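Galerie : l'entretien courant des locaux du site Vanine

Accueil > Vie du site > Galeries > Entretien courant

Le service des moyens généraux met à la disposition des occupants une galerie consacrée à l'entretien courant des salles du rez-de-chaussée. Cette page complète la note d'organisation affichée dans le hall et s'adresse à l'ensemble des équipes installées dans les bâtiments Vanine et Zalura. Elle porte sur les appuis de fenêtre, les vitrages accessibles et les sols, dont le maintien en bon état relève pour partie des utilisateurs eux-mêmes, entre deux passages de la société Koutsoukos.

Le rez-de-chaussée offre 731 m² de surface utile, dont 139 m² pour les salles donnant sur les haies. Ces dernières sont pourvues de larges baies vitrées à cadres sombres et d'un appui intérieur blanc, apprécié pour la lumière qu'il renvoie, mais sur lequel la poussière et les traces de doigts se remarquent rapidement. Depuis le réaménagement du mois de mai, les postes de travail ont été éloignés des vitrages afin de laisser l'accès libre aux appuis sur toute leur longueur.

Les chiffons de microfibre bleus sont réservés aux surfaces lisses : appuis, tablettes, plateaux de bureau. Ils sont rangés par lots dans le placard du couloir et lavés séparément des serpillières. Chaque équipe veille à remettre les chiffons utilisés dans le bac prévu à cet effet, y compris lorsqu'ils n'ont servi qu'une seule fois.

Les légendes ci-après ont été rédigées par le service. Toute demande de reproduction est à adresser au secrétariat du bâtiment Zalura, aux heures d'ouverture.

1. L'appui de fenêtre et la baie vitrée

Grande baie à cadres noirs, côté haies, par ciel bleu légèrement voilé. L'appui blanc se nettoie dans le sens de la longueur, en terminant par l'angle de la fenêtre latérale.

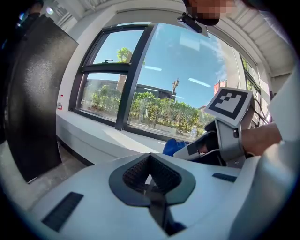 2. Le sol et les abords de la baie

Les salles sont revêtues d'un carrelage gris à motif marbré. Ce revêtement supporte un lavage fréquent, à condition que le produit soit correctement dosé : 100 ml de concentré Emdale pour un seau plein, sans dépasser 200 ml pour les sols très encrassés. Un surdosage laisse un voile terne, particulièrement visible à contre-jour, et oblige à un second rinçage.

Avant tout lavage, les câbles sont relevés et les sièges à roulettes repoussés vers le fond de la salle. Les panneaux et les planches entreposés contre les murs restent en place ; leur déplacement est assuré exclusivement par les moyens généraux. Les repères adhésifs rouges collés au sol ne doivent être ni retirés ni recouverts – ils servent au placement du mobilier lors des changements de configuration.

Chiffon bleu serré dans la pince de droite, au-dessus du carrelage gris. Sur l'appui, au pied de la baie : un téléphone, une petite bouteille d'eau à bouchon bleu et un sac de toile crème.
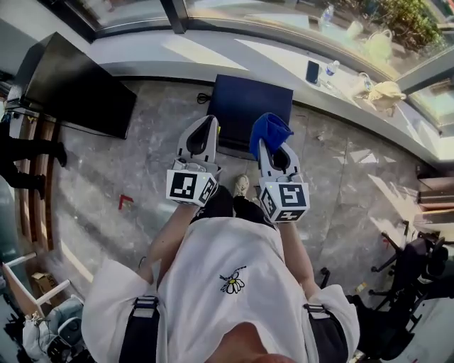 Les effets personnels sont à regrouper à une extrémité de l'appui avant le dépoussiérage, puis à reprendre en fin de séance. Les bouteilles entamées laissées sur place sont vidées et jetées le soir même. Les téléphones, les clés et les sacs oubliés sont déposés à l'accueil du bâtiment Vanine, où ils sont conservés jusqu'à la fin du mois suivant.

Le dépoussiérage des écrans de grande taille fait l'objet d'une consigne distincte. Aucun produit liquide n'est appliqué sur les dalles, et les chiffons destinés aux appuis ne doivent pas être employés à cet usage. Un chiffon sec et propre, non pelucheux, est fourni sur demande.

Les vitrages sont nettoyés par la société Koutsoukos, à l'intérieur comme à l'extérieur. Les occupants peuvent toutefois effacer les traces ponctuelles à hauteur d'homme, sans monter sur l'appui ni sur un siège. Les poignées sont essuyées à sec. Lorsqu'une fenêtre ferme mal ou qu'un joint se décolle, il convient de le signaler au moyen du formulaire en ligne, en précisant le numéro de la salle et le vantail concerné.

Organisation des passages

Le passage de la société de nettoyage a lieu à partir de 18 h. Les salles occupées au-delà de cet horaire sont traitées le lendemain matin, avant 8 h. Il est demandé aux équipes de libérer les appuis avant leur départ et de ne pas laisser de sacs au sol devant les baies.

Le réapprovisionnement en chiffons et en concentré est effectué au début de chaque mois. En cas de rupture de stock dans un placard, les équipes peuvent se servir dans celui du bâtiment voisin – une fiche de sortie est accrochée à l'intérieur de la porte.

Pages liées
Plan des placards d'entretien
Consignes de tri, bâtiments Vanine et Zalura
Signaler un défaut de menuiserie
Galerie : les espaces extérieurs et les haies

Service des moyens généraux, site Vanine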